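Week Five: Stacking in the Simulator

The club met on Tuesday as usual, and we spent the whole evening in simulation. The real arm is still in its crate waiting on a power supply, so for the rest of the month everything we do happens on a screen. I've had a couple of messages asking what we're up to, so I'm writing this one out in more detail than the last few posts.

The task is the one we picked at the start of the semester. There is a red block and a blue block on a table, and the arm has to put the red one on top of the blue one and let go. It comes from the Windness student challenge, which gives each team 15 minutes of run time and scores every stack that stays up. Both blocks get moved to new starting positions between attempts, so you can't just record one good motion and play it back.

We split into two groups. One group is writing the motion by hand: find the block, go above it, come down, close, lift, move over, open. The other group is collecting demonstrations by driving the simulated arm with a game controller, and they'll train a small model on those later. I'm in the second group, mostly because I had a controller at home. 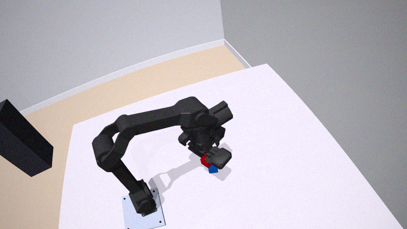

Driving it is slower than I expected. The left stick moves the gripper across the table, the right stick handles height and wrist rotation, and the trigger closes the fingers. You have one camera view to work from, and judging depth in it takes practice. I knocked the blue block away from the red one more times than I want to write down. Shadows help a lot. Once we turned them on in the renderer, everybody in the group got better at telling how high the gripper was.

We ended the night with 51 demonstrations we want to keep. The goal is 300 before we train anything. Seven of the ones we threw out had the same problem, where the red block slid off after the fingers opened. We had the friction set too low in the config file. I changed it and the next few runs held.

The hand-coded group has a different problem. Their approach works when the blocks are far apart, but when they start close together the fingers come down on both. They're going to try rotating the wrist before coming down, so the fingers close along the free sides.

A few notes for club members:

Pull the latest version of the Truvo folder before next week. The old one has the wrong friction value.

Name your recordings with your initials and the run number. Half of the files from this session are called "test."

If you have a controller, bring it, and bring the cable too.

We start at 6:30 again, same room. I'll have the training script ready by then if my midterm goes okay.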